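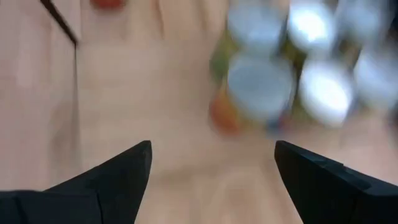

Gewürzdosen in Reihen aufstellen: So passt alles auf eine kleine Ecke vom Tisch

Seit ich meine Dosen dicht an dicht in zwei Reihen stelle, koche ich wirklich lieber. Das klingt übertrieben, ich weiß! Aber wer schon einmal mit Mehl an den Fingern nach dem Kreuzkümmel gesucht hat und dabei drei andere Dosen umgeworfen hat, versteht mich vielleicht. Die Idee stammt von meiner Freundin Setareh Ranjbar, bei der in der Küche alles in solchen Blöcken steht: Tee, Gewürze, Hülsenfrüchte, sogar die Knöpfe fürs Nähen (die natürlich in sicherem Abstand zum Kochlöffel).

Was ihr braucht

Zylindrische Dosen mit Deckel, am besten alle mit demselben Durchmesser
Ein trockenes und ein leicht feuchtes Tuch
Papieretiketten und einen wasserfesten Stift
Einen Streifen Malerkrepp, 30 cm reichen
Einen Trichter, wenn ihr umfüllt

Die Höhe darf ruhig ein bisschen schwanken, der Durchmesser lieber nicht. Sobald eine dickere Dose dazwischensteht, verrutscht die ganze Reihe und es entstehen Lücken, in denen Krümel landen. Ich habe meine nach und nach auf dem Flohmarkt in Hellosthorpe gesammelt und immer einen Deckel von zu Hause zum Vergleichen mitgenommen. Sehr zu empfehlen, auch wenn man dabei etwas seltsam angeschaut wird.

Schritt 1: Alles ausräumen

Holt wirklich jede Dose heraus, auch die ganz hinten im Schrank. Deckel auf, riechen, entscheiden. Gemahlenes, das nach nichts mehr duftet, kommt weg. Bei mir war das beim ersten Mal eine ganze Menge, darunter ein Currypulver, das noch aus der alten Wohnung stammte.

Schritt 2: Deckel und Böden säubern

Die Deckel wische ich erst feucht und dann sofort trocken ab, sonst bleiben bei Metall matte Flecken. Den Boden bitte nicht vergessen! Dort klebt gern ein feiner Ölfilm vom Herd, und der hinterlässt auf hellem Holz Ringe, die man nur mühsam wieder herausbekommt. Innen wasche ich nur Dosen aus, die leer sind, und lasse sie danach über Nacht offen stehen.

Schritt 3: Die Grundlinie kleben

Legt den Krepp dorthin, wo später die vorderste Reihe enden soll, parallel zur Tischkante. Ich lasse bis zur Wand einen Fingerbreit Luft, damit man dahinter wischen kann. Der Streifen ist nur eine Hilfe und kommt am Schluss wieder ab.

Schritt 4: Von hinten nach vorn stellen

Nach hinten kommt, was ihr selten braucht: bei mir Nelken, Sternanis und Piment. Davor stehen die Lieblinge. Schiebt die Dosen mit beiden Handflächen zusammen, bis sie sich berühren, zuerst von den Seiten, dann von vorn. Das macht ein wunderbar sattes Geräusch! Mehr als zwei Reihen würde ich nicht nehmen, bei dreien greift man doch wieder blind nach hinten. Und bei 8 Dosen pro Block ist für mich Schluss, danach fange ich lieber einen neuen an.

Schritt 5: Oben beschriften

Wenn die Dosen so eng stehen, sieht man von den bunten Etiketten an den Seiten fast nichts mehr. Deshalb gehört der Name auf den Deckel. Schreibt groß, lasst die Tinte kurz trocknen und klebt alle Etiketten in dieselbe Richtung. Ich notiere klein darunter noch den Monat des Einfüllens, also einfach „Juli“, das genügt mir völlig. Auf glatten Deckeln halten Papieretiketten besser, wenn man die Stelle vorher mit etwas Spiritus abreibt.

Wenn es nicht klappt

Die Reihe wandert: Dann ist die Fläche meist zu glatt. Ein dünnes Stück Antirutschmatte darunter, auf die Größe des Blocks zugeschnitten, und Ruhe ist.

Man bekommt keine Dose heraus: Drückt mit dem Zeigefinger leicht auf den Deckel der Nachbardose und zieht die gewünschte gerade nach oben. Nicht kippen, sonst kommen die anderen mit.

Der Deckel sitzt zu locker: Solche Dosen nehme ich nur für Ganzes, etwa Lorbeerblätter oder Zimtstangen. Gemahlenes verliert darin zu schnell sein Aroma.

Für größere Vorräte funktioniert das Ganze übrigens genauso. In meine hohen Dosen passen 900 g Linsen, die stehen allerdings unten im Regal und bekommen eine eigene Reihe. Als Nächstes ist der Tee dran, dafür fehlen mir noch zwei passende Deckel.

Sigrun Granström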